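# Drestodel Herb Drying Rack, 7 Tier

Item no. 3741

The Drestodel is a hanging rack for drying lavender, herbs, flower heads and seed pods. It has 7 mesh shelves on a folding steel frame and hangs from a single hook. Open it, load it from the bottom shelf up, and hang it somewhere dark with moving air. A garage, attic or spare closet with the door left open will do.

Brulton has sold this rack to home growers and small farm stands since our first January catalog. The current version has a heavier top ring and a zipper on each shelf instead of the old hook tape.

## Specifications

- Shelves: 7, fixed spacing
- Height when hung: 45 inches
- Frame: powder-coated steel wire
- Mesh: black polyester, fine weave
- Hanging: one steel hook, swivel type
- Storage: folds flat, carry bag included
- Assembly: none

## What it dries well

Lavender stems can be laid flat in a single layer. Most growers cut when the lowest buds on the spike have opened, in the morning after the dew is gone. English types keep their color best. The larger hybrids have more scent but drop buds sooner, so put them on the upper shelves with something finer below to catch what falls.

Mint, lemon balm and basil hold a lot of water and should be stripped from the stem first. Thyme, oregano and rosemary can go on whole. Chamomile and calendula do best face down with space between the heads.

Do not use the rack for fruit slices. The juice gets into the mesh and is hard to clean out.

## Drying times

Times depend on the room. At moderate humidity, thyme and oregano take four to six days, lavender one to two weeks, and mint a little less than lavender. Thick flower heads take longer. Test a stem by bending it. If it snaps, it is ready. If it bends, leave it up and check again in two days.

Keep the room under 92 degrees. Above that, the oils go off quickly and the leaves turn brown.

## Care

Shake out loose material after each batch. Wash the mesh by hand in warm water with a little dish soap and hang the rack open until it is fully dry. Do not machine wash. Store it folded in the bag, away from mice.

## Works with

- **Benítez bud screen.** Rub dried lavender over the screen and the buds fall through while the stems stay on top. Sold in coarse and fine.
- **Jaltero storage tins.** Tight lid, no window. Sold singly.
- **Replacement hook.** Fits all Drestodel racks, including the older version with hook tape.

## Questions we get

**Can I hang it outside?** Yes, in shade and under cover. Bring it in at night or the herbs will take up moisture again.

**Can I buy one shelf?** No. The mesh is sewn as one piece. We do sell the full mesh without the frame.

**Will it hold seed?** Large seed, yes. Poppy and other very small seed will work through the weave, so line the shelf with paper.

## Ordering

Orders ship from our own warehouse within two working days. Returns are accepted for 45 days if the rack is clean and has its bag. For farm stand and nursery pricing, write to Shalini Shakya in trade sales and include your resale number.

Page updated October 9, 2024.
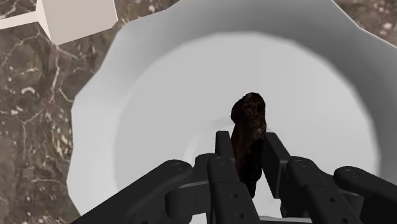 White bowl with a faceted rim, rendered view.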